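## About Kullar Workshop

Kullar Workshop is a shared space for members who build robots and automated tools at home or at our benches. It was established by Wondimu Teshome and Tiruwork Tufa and currently has 24 members. The shop floor measures 375 square feet and is open to members until 10 in the evening.

Our main group project is Kimau, a pair of hand-held grippers and the table setup used with them. Members cut, wire and assemble the parts on site.

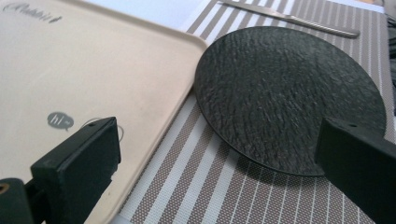
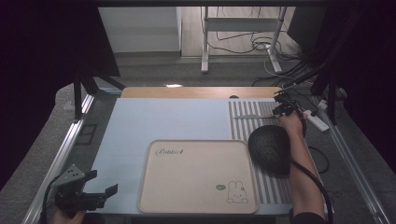 New members complete an introductory session on tools and wiring before reserving a bench. Each project may store up to 20 parts bins on the shelves. Applications are reviewed each January, and inquiries should be addressed to Tiruwork Tufa.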